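About Us
Drosport: small robot setups for bakeries, and the people who look after them

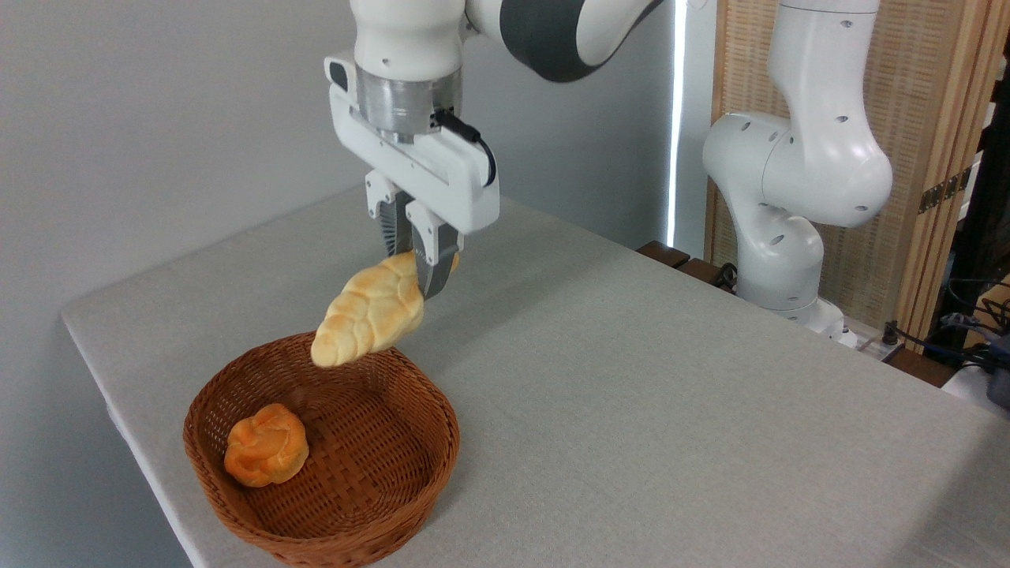 Marleny Castaño asked me on the phone last winter whether a robot would squash her bread, and whether I'd be the one apologizing to her customers if it did. Fair question! She then asked what it would cost her when it broke, how loud it was, and whether her cousin could run it. I wrote all of that on the back of an invoice, and it has pretty much become the list we build to.

So, hello. I'm Maite Toledo and I run Drosport, together with Ettore Bianchini and Chiyo Tsuchiya. We put together, rent out and look after a bread-handling kit called the Urnel. It's an arm with a two-finger gripper, the software that tells it where to pinch, and one of us at the other end of the phone when things get weird. It picks up rolls and loaves and puts them in baskets. I know that sounds like a small thing to build a company on, but if you've ever packed baskets for hotel breakfasts at four in the morning you'll know why people call us.

How we got going

I spent 11 years in a wholesale bakery before any of this, most of them on the packing side. Ettore was fixing conveyor lines for the same bakery and we used to complain to each other over coffee. The big packing machines were great if you made one shape of roll all day long. We didn't, and neither do most of the places we liked buying bread from. Braids, knots, rounds, whatever the Saturday order happened to be. Every change of shape meant somebody with a wrench.

We started out in the back half of a former upholstery shop on Arango Street, number 3511, and we're still there. (The door is around the side. The front one has been painted shut for as long as we've had the lease, please don't pull on it.) Chiyo joined us the following February. She writes the software, and she's the reason the Urnel can go from a knotted roll to a long braided loaf without anybody touching a wrench.

What you get with an Urnel

The standard kit is one arm with its gripper, the mounting plate, a control box, cables, and two sets of fingertips so one can be in the wash while the other is working. Chiyo comes out and teaches it your shapes. You bring the bread, she brings a laptop and a frightening amount of tea. Most bakeries want somewhere near a dozen shapes, and the kit price covers 14. After that we charge by the shape, and it isn't much.

Braids are my favorite thing to show people because they're such a pain. They're long, they're lumpy, and if you grab one in the wrong spot the heavy end swings down and takes a chunk of crust off on the rim of the basket. What we do is tilt the loaf and bring one end in first. It looks slow the first time you see it. It is a bit slow! A quick human packer will beat it on any single basket, and I'd rather you heard that from me than found out after you'd signed something.

Where it earns its keep is the long, dull stretch. The Urnel handles up to 200 pieces between checks, and then it stops and asks for somebody to come look at the fingertips. You can set that number lower. Emiliano Quiroga has his set a lot lower and he's had the thing longer than anyone, so maybe he's onto something.

What it won't do

It won't slice, bag or label. It doesn't like anything glazed and still sticky, and powdered sugar is a nightmare, so for now we say no to both. Very soft milk bread is a maybe: send us a box and we'll try it before you pay for anything. It also needs a table that doesn't wobble, and you'd be amazed how many bakery tables wobble. Ettore carries shims in his coat pocket.

And it's not for everyone. If you pack fewer baskets than one person can do before their first break, keep the person and save your money. I've talked more than a few callers out of renting and I don't regret any of them.

Rent, buy, or try

Most people rent by the month, with service included. You can buy outright if you'd like, and then there's a yearly service plan that you can take or leave. The trial is called the Oller week, after the bakery where we first did it: we bring a kit, set it up next to your regular packing table, and leave it running on your own bread from Monday to Saturday. You pay for delivery and that's all. If you want it gone by Wednesday, call Ettore and he'll come get it.

Lease prices on the rates page are good from 10/08/2020. If you signed before then, you stay on your old rate until your contract renews, and we'll write to you before that happens.

Come by

We like visitors, and we like them even better when they bring bread. The workshop is open weekday mornings, and if you let us know a day ahead we can have an arm ready to try with whatever you bake. Bring your own baskets too if you can, because rim height makes a real difference to how we set up the drop. Parking is easiest behind the tire place next door (they know us, just tell them you're headed to Drosport). Ask for me or Chiyo, and if it's the arm itself you want to talk about, hold out for Ettore, who'll happily take a gripper apart for you on the bench.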